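Looking after the handheld grippers

We have had two pairs of handheld grippers at Flernisura since December and I seem to have become the person who keeps them going. Asabe Lawal did it before me and left a page of notes, most of which I still follow. Ekene asked me to write down what I do, so I am putting it on the blog where I can find it again.

The grippers are what we use to show a task to the arm. You hold one in each hand, do the job yourself, and the recording goes into the training set for Igwe, which is our two-armed cell. The fingers on the handhelds are the same as the fingers on Igwe. If they drift apart in shape or grip, the recordings stop matching what the arm can do, and you only find out a week later when it starts dropping things.

The pads wear first. We work a lot with bottles and cans, and the pads go shiny at the tip before anywhere else. I wipe them with a damp cloth at the end of each day and let them dry overnight. Asabe used alcohol wipes, but on our last batch that made the edges lift, so I stopped. When a pad is shiny I change it on both fingers, and I change the matching pair on Igwe in the same sitting. It takes 15 minutes if the old glue comes off in one go. It usually doesn't. A plastic scraper is fine, a metal one marks the finger.

I write the pad change in the log with the number of the last recording. We are up to batch 103 now and I have been glad of that log more than once.

Next are the marker cubes behind the fingers. The tracking depends on them, and they need to be clean, flat and tight. Fingerprints on the black parts do more harm than you would think, as the glossy patches catch the light. I use a dry lens cloth only. Then I hold the gripper by its base and try to twist each cube with two fingers. Any movement at all and it gets tightened and calibrated again. One of ours came loose by a hair in the spring and we threw away two days of work.

Calibration is dull. The gripper goes in the Flendix jig, fingers closed, and the software takes 1000 readings. Then the same again with the fingers open. I leave the room while it runs, because the jig sits on the same bench as the kettle and I can't be trusted not to lean on it. If the closed and open results disagree, check that the jig is screwed down before you blame the cubes. I have blamed the cubes wrongly three times.

After that I do a trial at the fridge. It is the hardest place we record in, with a white interior, a shelf with a clear lip and not much room for two hands. If the tracking holds up in there it will hold up at the table.

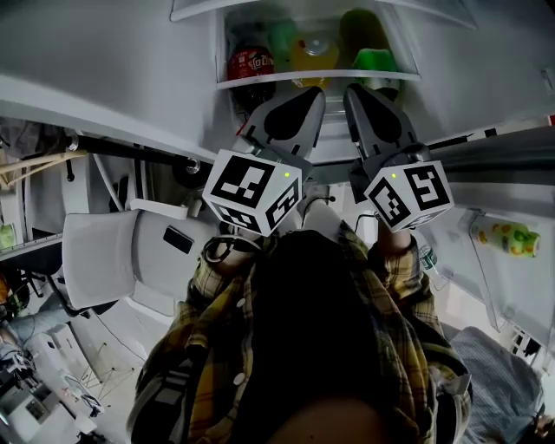
Both grippers going in towards the drinks on the upper shelf, green lights showing on the cubes.

For the trial I go slowly. Reach in with both, close on one bottle, lift it clear of the lip, put it back. Then the same with the other hand. I turn my wrists more than I would in a proper recording, since the trouble nearly always comes when a cube is tilted and only one face can be read. Afterwards I play it back next to the tracking plot and look for jumps. A small gap is all right. A jump means going back to the jig.

Don't stand with the door open for ages. The fridge complains, and cold fingers feel stiffer on the trigger, so you end up chasing a fault that isn't there. I did that in my first week and had one of the grippers half apart before Ekene told me to let it warm up.

The linkage inside needs very little. I put one drop of light oil on each pivot once a month and wipe off whatever comes out. We tried the Grirkier grease that Igwe has in its wrist joints and it was far too thick for something you squeeze by hand. If a trigger feels gritty, open it and look for crumbs. We record in a kitchen, so there are crumbs.

Charging is the last thing. Both grippers of a pair go on together and come off together, even if one still has plenty left. Losing one side in the middle of a task spoils the whole take.

I still haven't found a good way to store them. At the moment they lie on foam in a drawer, fingers slightly open so the pads don't press on each other. Ekene wants hooks on the wall. I will try it with the older pair first and see what happens to the cubes.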